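Forum Maison et automatismes > Robots > Un bras pour la cuisine, on y est ou pas ?

20 réponses

tibo_walex
Bonjour à tous. Je relance le sujet de septembre. J'ai un aspirateur Walex qui fait le sol correctement, mais pour le reste je fais tout à la main. Est-ce qu'un bras à pince sait aujourd'hui essuyer un plan de travail sans qu'on repasse derrière ? Je ne parle pas des vidéos de salon.

Mirabelle38
Non. Le mien s'arrête dès qu'il y a un câble.

k.ferrand
Ça dépend de ce que tu appelles essuyer. Pousser un chiffon sur une surface plane et dégagée, oui. Contourner un appareil, soulever un objet, essuyer dessous et le remettre, je n'ai encore rien vu de fiable à prix normal. Chez Gusero, le devis qu'on m'a fait était de 652 euros par mois en location, installation non comprise. Pour ce prix-là je garde mon éponge.

Siv Sæther
Je travaille sur la question, côté essais. Le milieu du plan n'est pas le plus dur. Ce qui pose problème, c'est le bord avant, l'angle où le plan tourne et la plaque de cuisson. Le noir brillant de la plaque renvoie la lumière et la caméra du poignet estime mal la distance. Le granité clair du plan, lui, cache les miettes. Doigts emballés de papier, plaque à gauche, plateau vert à droite :

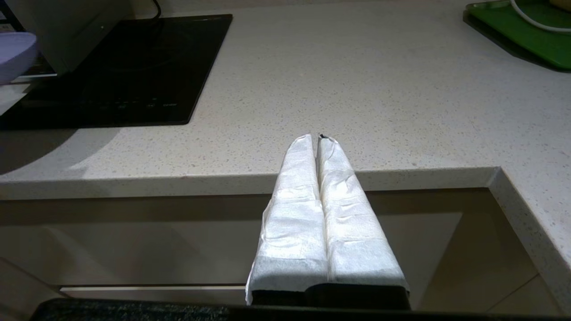
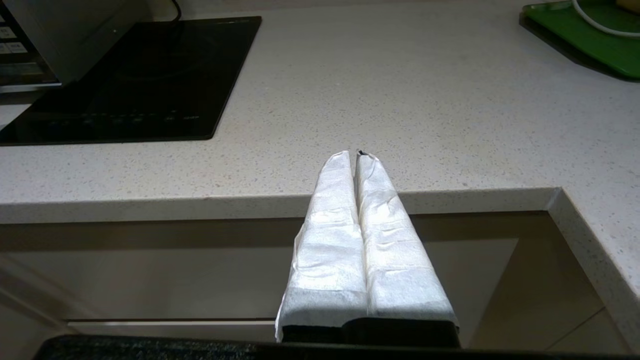 k.ferrand répond que tout cela reste un problème de logiciel et que dans 3 ans on n'en parlera plus. Il ajoute qu'il a vu le même genre de pince chez Rowlands trier des pièces en atelier toute la journée.

Mirabelle38
En atelier les pièces arrivent toujours au même endroit. Dans ma cuisine, non. La comparaison ne tient pas.

Siv Sæther
D'accord avec Mirabelle sur ce point. Pour le logiciel, je suis moins optimiste que k.ferrand. Il y a aussi la force d'appui : trop peu, la tache reste, trop fort, le papier se déchire. Un humain règle ça sans y penser.

tibo_walex
Et avec une vraie éponge à la place du papier ?

Siv Sæther
Ça tient mieux, mais il faut la rincer et l'essorer, donc deux tâches de plus à programmer.

jeanlou_b
J'ai eu un Mukesex en démonstration à la maison. Table vide : correct. Table après le petit déjeuner : il a fallu que je débarrasse avant. Autant passer le chiffon soi-même.

k.ferrand
Pour quelqu'un qui a mal au dos, même une table vide essuyée, ça compte. Je maintiens.

jeanlou_b
Si tu as mal au dos, débarrasser te fait mal aussi.

tibo_walex
Bon, je n'achète pas cette année. Si quelqu'un a essayé un modèle qui gère les angles, je prends les retours, avec le prix svp.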